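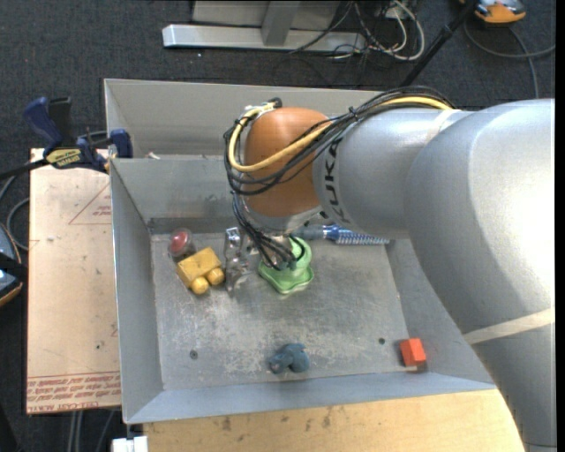 Guvine workshop, bay by the roll-up door. June

Good day at the bin! Writing this up while it's fresh, and while Drita has the pendant and I can't touch anything anyway.

Where we left off: the hand-guided demos worked, but they were slow and everyone's came out different. Graça pushes the arm as if she were parking a car. I tend to stop halfway down and think. The question for this session was whether we switch to the remote handle for the approach and keep hand guiding for the last bit only, or whether we do the whole pick one way and live with it.

Setup. Same gray sheet-metal bin. Bar clamp on the left rim, and please leave it there, it has been tightened to where we want it and the bin pose in the config assumes it. Wooden tabletop in front is for notebooks and elbows, not for coffee (I know, I know). The toys are the usual mixed bunch: yellow block with the knobs, red-orange block, green wavy-bottomed one, the little dark blue-gray figure, the brush thing with the light blue bristles, and the round one with the red center. I love this set. It has two things that behave, two that roll or tip, and two that nobody agrees how to grab.

Start layout for the mixed session: yellow over by the left wall with the round one above it, green in the middle, brush against the back wall, figure up front near the middle, red-orange off by itself in the right front corner. Red-orange is the long reach and yellow is the tight one. If you reset the bin, spread them out by hand and don't bother making it neat.

Part one, all by hand

Albertina guided, I called the target. The first few were stiff. The payload setting still had the old gripper in it, so the arm was drifting down a little every time she let go, and she was fighting it without knowing. Fixed that and it was a different machine. She said it went from pushing a fridge to pushing a shopping cart, and I can confirm, I had a go too and it is a joy. You lean on the wrist and it just comes along with you.

Do check the payload before you start a session. It's on the second page of the tool settings and I have now forgotten it twice.

What hand guiding is good at: the final couple of inches. You feel the finger touch the wall of the bin before you see it. You feel the block shift. When Albertina came down next to the yellow block she rotated the wrist a touch at the end without any plan to, and when I asked her afterward why, she couldn't say. But the rotation is right there in the recording, every single time, and the replay does it too. That is exactly the sort of thing we could never have typed in.

What it is bad at: your arms are in the way. The overhead view loses the target when a forearm crosses it, and then the recording has hands in half the images and the replay has none. Aroha has been saying this since the first week and she is right. The cable bundle does it as well. The black ones hang down beside the gripper and from some angles they cover part of the green toy just when you want to see it. Rerouting is on the list below.

Part two, all by remote

Used the Skusetti handle, the one with the thumb ring. Stood back at the end of the table, speed scaled way down. Drita went first and was immediately good at it, which was a little annoying for the rest of us. Her tip is to move the handle as if it weighed something. Small wrist, big shoulder. Mine were all wrist and the path looked like handwriting.

The nice part is how clean the data is. No forearms anywhere, the target stays in view nearly to the end, and the approach paths are smooth enough that you can lay them on top of each other and see the funnel. We put them up on the big monitor and everyone just stood there for a minute pointing at it!

The less nice part is depth. From where you stand, the far wall of the bin flattens everything out, and the brush lying along the back is a guess. I touched the floor with the fingertip twice. Not hard, the force limit caught it both times, but there are plenty of white scratches on that floor already and I'd like to stop adding to them. Graça suggested watching the finger's reflection in the metal and it helps more than it has any right to.

Part three, split

Remote for the approach, stop a hand's width above the toy, hit the pedal, walk up, hand guide the last bit, close, pedal again, remote out.

It sounds fussy. It is fussy! But the demos are the best we have. The approach has the clean view, the end has the feel, and the pedal press gives us a free label for where one becomes the other. Mariama noticed that last bit, and it may end up being the most useful thing from the whole day. We had been planning to find the switch point afterward from the speed curve. Now it's just in the log.

Two things to sort out before we do a lot of these. One, the pause. When you step up to the arm there are a few seconds where nothing moves, and if we leave them in, the policy will learn to hang above the bin admiring the toys. Trim from pedal press to first motion over the threshold. Mariama is writing it. Two, the brakes click on the mode change and the arm settles by a hair. Harmless for the blocks, but for the figure, which is small and lumpy and needs the fingers right over its middle, a hair is enough to matter. Try holding position through the change.

Numbers

Kept 80 demos in all, across the three ways. Record rate knocked down to 12 per second, after we compared it with the faster setting and couldn't see anything we'd lost. Target for the full set is still 600 and I no longer think that's crazy. Once the split got going it had a rhythm to it: one person on the handle, one stepping in at the wrist, swap when your shoulder complains.

Thrown out: every one from before the payload fix, plus the run where I called yellow and Albertina went for green and we both insisted we were right. (Played back the audio. I said yellow.)

Toy by toy

Yellow block. Grab across the body, keep off the knobs. Whoever guides, come down on the side away from the wall.

Red-orange block. The easy one, but it's a long way over and people get lazy and come in at a slant. Come over it first, then straight down.

Green. Grab the rounded top, not the wavy base. We got grabs on the base to work by hand and I'd still leave them out of the set.

Brush. Across the middle. Avoid the bristle end completely, the fingers skate on it.

Round one. Still undecided. Albertina goes over the rim, Drita nudges it to the wall first and picks it up there. The nudge is lovely to watch. Do we want nudges in the data? I say yes, keep them in their own folder and try it both ways.

Figure. See above about the settle. Slow down more than you think.

To do

– Payload check at the top of the session sheet, in big letters. (Me.)
– Trim script. (Mariama.)
– Hold position through the mode change, talk to Aroha before touching the safety side of it.
– Tie the black cables higher so they hang less beside the gripper. Leave slack for the wrist turn, and watch the yellow one where it goes over the orange joint.
– Somebody move the pedal. It belongs on the handle side and it keeps creeping toward the bin.
– Folder names: hand, remote, split, nudge. Please no new ones without shouting first.
– Zustov plugin update can wait until the set is done. I don't want anything changing under us in the middle.

Later, same page

Drita finished her turn and we ran a quick replay of one split demo with the toys put back by eye. Red-orange first: down, close, up, no trouble. Then yellow, and there was the little wrist turn of Albertina's at the end, played back by the arm with no one near it. Albertina laughed out loud. I want to see if the turn survives training or gets averaged into mush. That's the first thing to look at when the Magesa box is free again and we can start a run.

Handle is on the charger, gripper left open, arm parked to the right of the bin. Graça has the bay next, starting with the split on the figure.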